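Growing Lisianthus from Plugs: Frequently Asked Questions
Gremier Cut Flower Supply, Grower Support

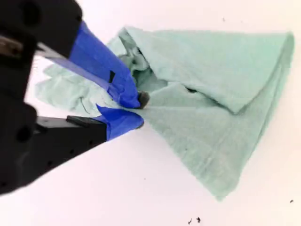

Christodoulou

Which tray sizes do you ship?
Lisianthus plugs ship in 199-cell trays. Other annuals may ship in a different format, listed on the product page. Each tray is sown over count, so a few blank cells are normal. Credit is given only when the number of usable plants falls below the count on your invoice.

Why buy plugs instead of seed?
Lisianthus seed is very small, needs light to germinate, and grows slowly for the first two months. Seedlings held too warm at this stage can form a rosette and stay flat to the soil for the rest of the season. Plugs are past the most sensitive part of that period when they leave the greenhouse.

What should I do when the box arrives?
Open it the same day. Stand the trays upright in a bright place out of direct sun and water from below until the surface of the mix darkens. Drain fully. Report damage within 5 days of delivery and include the lot number from the end of the tray.

How long can plugs wait in the tray?
Up to 8 days in good light. After that the roots begin to circle and the tap root stalls. Plants that have been held too long flower on short stems, and feeding does not correct it.

When can they go in the ground?
Growers with an unheated tunnel usually plant in March. In open ground, plant as soon as the soil can be worked. Hardened plugs tolerate a light frost. Cool nights in the first weeks after planting build the root system, and late plantings into warm soil are the most common cause of weak stands.

What spacing do you suggest?
Four inches by six inches for single-stem harvest. Use six by six if you intend to take a second flush. Set the top of the plug level with the soil. Deep planting leads to stem rot at the crown.

What is Stimora?
Stimora is our mid-season series, bred for tunnel production. It has double blooms on stiff stems and comes in white, champagne, rose and deep purple. The rose is a few days later than the other colors. Gokden is the later series, with larger blooms and better heat tolerance. Planting both extends the harvest without a second planting date.

Do I need netting?
Yes, one layer at minimum. Install it flat on the bed at planting and raise it as the crop grows. Gokden needs a second layer in windy sites.

How much water and feed?
Keep the top two inches of soil evenly moist until new growth shows. From bud set onward, let the surface dry between waterings. Lisianthus is a heavy user of calcium and does poorly below a soil pH of 6.5, so test before planting and lime in the fall if needed.

My plants have yellow lower leaves and wilt at midday. What is wrong?
Check the roots first. Brown, soft roots point to Pythium or Fusarium. Remove affected plants with the surrounding soil and do not replant lisianthus in that bed for three years. If the roots are white, look for fungus gnat larvae near the crown.

When do I cut?
When one bloom is fully open and a second shows color. Many growers remove the first bloom and cut when the next group opens. Harvest in the morning and place stems directly in clean water.

Can I change or cancel an order?
Changes are accepted until the lot is sown. Code 516 on your order status means sowing is complete, and the order can no longer be changed.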